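Chapter 6
What a Road Is Supposed to Do

Most books on regional development open with a claim that roads bring growth. Build the highway, the argument goes, and the shops, the jobs and the clinics will follow. This chapter asks how much of that claim survives a close look. Some of it does. A good deal of it rests on studies that would not pass a first-year methods course.

Take the usual evidence. A researcher compares towns with a paved road to towns without one and finds that the first group is richer. But roads are rarely handed out at random. Planners send them to places that are already growing, or to places with a friend in the ministry. The comparison may tell us only that rich towns get roads.

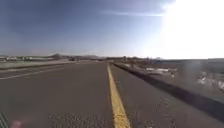 Economists call this the problem of placement, and it is harder to get around than many of them admit. One popular fix is to study only the towns that lie by accident between two larger cities. The planners wanted to join the cities, so the towns in the middle got a road they had not asked for. It is a clever idea. It also assumes that the route was a straight line drawn by an engineer with no interest in anything else. On the ground, a road that runs straight at the horizon with a yellow line down the middle may look like pure geometry, and on flat land it may even be so. In hill country the line bends, and every bend is a chance for somebody to lobby.

Consider the Drallero corridor, which we will use throughout the chapter. It joins the port of Bandero to the inland market town of Moteo. Before paving, a truckload of onions took two days to reach the port. The planning report promised that 900 new businesses would open along the route. The follow-up survey did find new businesses, but it never asked how many had simply moved there from the old road.

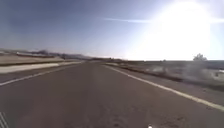
Naa Eshun objects that this is too gloomy a reading. In her view a business that moves to a better site has gained something, and its customers have too, so to write it off as mere shuffling is as careless as counting it twice. The point is fair. It still leaves us without a figure for the old road, where the stalls closed and no survey team was sent.
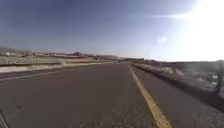 Photo: Agbenyega

Then there is the matter of upkeep. Forecasts tend to treat a road as finished on opening day. Paint wears, surfaces break up, and the money for repairs comes from a different budget – often one that is cut first. A benefit spread over many years should be set against a cost spread over the same years. In the Drallero report, repairs take up one paragraph in an appendix. 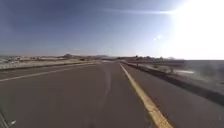 One reader of an earlier draft asked whether any road could pass the tests set out here, and whether a village waiting for an ambulance should care about placement bias. Probably it should not. The village has its own reasons for wanting the road, and they may be excellent ones. Our question is narrower: when a lender says that growth will pay back the loan, what would we need to see before believing it?

Section 6.1 begins with the survey data from Moteo and the ways in which the sample was drawn.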